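Adier Dental opens its second practice, in Dridville, with longer hours and a quieter waiting room

DRIDVILLE, 26th October – I've been wanting to write this one for a long time, so forgive me if it runs on a bit. Our new Dridville practice is open! The doors are unlocked, the phones are on, and the first appointments are already in the book.

If you know our original office in Tatine, you'll know we outgrew it a while ago. People were driving over from Dridville for a cleaning, sitting in traffic both ways, and then (quite reasonably) putting off the next one. I'd see a small cavity in spring and a much bigger one by the time that patient came back. A practice closer to home seemed like the obvious fix, and we signed the lease on the old pharmacy building on Intarasuk Street in August.

The new place has 7 treatment rooms, and 2 of them are set up for children and for anyone who finds the dentist hard going. Those rooms have dimmer lights, a door that closes properly, and a chair beside the patient for a parent, partner or friend. You can book one without giving a reason. Just say "a quiet room, please" when you call.

Gum health is what I most want to talk about, because it's the part of dental care that people skip. Bleeding when you brush is common, and a lot of patients tell me they thought it was normal. Please don't ignore it. Gum disease often doesn't hurt in the early stages, and early is when it's easiest to treat. Every new patient in Dridville will have their gums measured at the first visit, and we'll go over the numbers with you in plain English before you leave the chair. We'll also print them out, so you have something to compare next time.

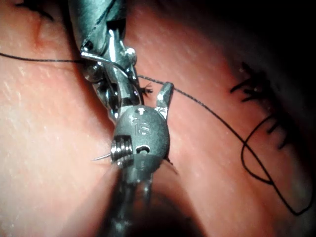
One Tatine patient wrote to us over the summer that the gum chart was the first thing from a dentist that had ever made it onto the refrigerator door, and asked whether the Dridville office would be doing it the same way. Yes, it will! Same chart, same colors, and if you move your care from one office to the other your records come with you.

A few words on hours. We're open early on weekday mornings for people who need to be at work, and we stay open into the evening 2 nights a week. Saturdays are on my wish list – I'm still hiring for that – so keep an eye on our website. We also hold a couple of spots open each day for emergencies. If you've chipped a tooth, lost a filling or woken up with a swollen jaw, call first thing and we'll do our best to see you that day.

Cost comes up in nearly every phone call, so here goes. We take most major dental plans, and the front desk will check your coverage before your visit if you send us your details ahead of time. For patients without insurance, a first exam with X-rays and the gum check is $40 through the end of the year at the Dridville office. You'll get a written estimate before any further treatment, and you're welcome to take it home and think it over.

We've put some effort into the small stuff too. There's parking behind the building, with a ramp up to the back entrance. The waiting room has no television (I fought for that one), the reception counter has a lower section for wheelchair users, and the forms come in large print. You can fill them out at home if you'd like to skip the clipboard altogether.

School visits start after the holidays. Our hygienists will go into Dridville classrooms with toothbrushes, a giant set of plastic teeth and a short talk on brushing, flossing and sugary drinks. Teachers can ask for a visit through the practice and there's no charge to the school.

To our Tatine patients: nothing changes for you. Your dentist is staying put, and so is your hygienist. You may find it a little easier to get an afternoon appointment now, and I hope you do.

Come by and have a look around, even if you're not due for a checkup. I'd love to show you the place.

About Adier Dental
Adier Dental provides family and preventive dentistry at its offices in Tatine and Dridville, including exams, cleanings, gum care, fillings, crowns and children's dentistry. New patients are welcome at both offices. Media questions can be sent to the Dridville front desk.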